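Trolla Parallel Gripper Kit: a long-term review from my home bench

Posted 04/12/2022

I have wanted a proper gripper for my hobby projects for ages, and the Trolla kit is the first one I've built that I still reach for months later. I bought mine with my own money, built it in August, and have been using it ever since, both at home and at the Jernent shared workshop, where I go when I need the drill press. I love this thing! It also has a couple of weak points that anyone thinking of buying one should hear about, so I'll get to those too.

What you get

The version I ordered is the hand-held one, which you carry around and squeeze yourself. You can bolt the same fingers to an arm later (more on that below). There are 52 parts in the box if you don't count the screws, sorted into little bags by step, and I paid $308 with shipping. That's a lot for a hobby tool, and I went back and forth on it for weeks. I had already tried printing a gripper from free plans, twice, and both of those ended up so sloppy in the joints that the tips crossed when I squeezed hard. So in the end I gave in and ordered.

The finger links are black, with brass bushings in the pivots, and it was the bushings that sold me. My printed attempts had a bare screw running in a bare hole, and they got loose in a matter of days. These still move like they did on the first evening. I put one drop of light oil on each pivot after the build and haven't felt the need since.

The build

It took me 2 evenings, and one of those was mostly my own fault. The instructions come as a booklet with line drawings, very few words, and for most of it that works great. Step 4 is where I went wrong. The left and right links look the same lying flat on the bench, but the counterbores are on opposite faces, and if you swap them everything goes together fine right up until the last screw. Then it won't close. I had to take the whole left side apart again. Lay all the links out in pairs before you start and mark the insides with a bit of tape!

The screws are small and the threads are tight, so use a driver that really fits. I stripped one head with a cheap bit and had to drill it out at Jernent. The kit comes with 4 spare screws, and I have now used every one of them.

Don't crank down on the pivots either. The booklet says snug, and snug is right: tighten until the side play goes away, then back off a hair. If you go past that the squeeze gets heavy and you'll feel it in your hand after ten minutes of picking things up.

Using it

Once it's together it is such a pleasure. The parallel linkage keeps the pads facing each other through the whole travel, so you can pick up a pencil or a jar lid without re-aiming. I've stacked blocks with it, sorted a drawer of hardware, pulled a dropped nut out from behind the bench (very satisfying), and folded more washcloths than I'd like to admit. Thin flat things are the hard part. A playing card on a bare tabletop is close to impossible, though if you slide it to the edge first you can get it.

The pad holders are my favorite piece of design in the kit. They're separate from the links, so when you want a different surface you swap the holder and leave the linkage alone. I keep one set with hard rubber and one with a softer foam.

Later on I mounted the fingers on my little Prostia arm. You need an adapter plate, and Trolla doesn't sell one, so I cut mine from scrap aluminum. The bolt pattern is in the back of the booklet. It took an afternoon, and the arm carries the weight without any complaint, but I would have happily paid extra for a ready-made plate. I've since moved the fingers back to the hand-held body.

The weak point: the pads

The pad facing is where the money ran out, I think. It grips very well when new, a bit tacky, and then the edges start to go. The corners catch on everything, and once a corner lifts, it keeps on peeling. Mine are at the stage where the left one is frayed along its outer edge and shedding light gray bits, and the right one is chipped along the top and scuffed across the face. I still use them like this for rough stuff, but small screws slip out of the worn patches, and you end up picking fuzz off the holders.
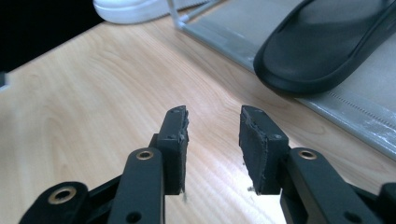 Replacing the pads

Trolla sells refills, but they were out of stock both times I looked. I ordered a sheet of self-stick rubber from Cheema, cut it with a sharp knife and a steel ruler, and it went on cleanly once I had scraped off the old glue and wiped the holder with alcohol. Round the corners a little when you cut. My first homemade pair had square corners and peeled just like the originals; the rounded pair on my spare holders is holding up much better so far.

Would I buy it again?

Yes, and I'm already thinking about a second set of fingers so I can leave one on the arm for good. If you like building things and don't mind cutting your own pads now and then, you'll have a great time with it. If you want something that works out of the box with no fiddling, I'd wait and see whether they bring out an assembled version — I've asked them by email and haven't heard back yet.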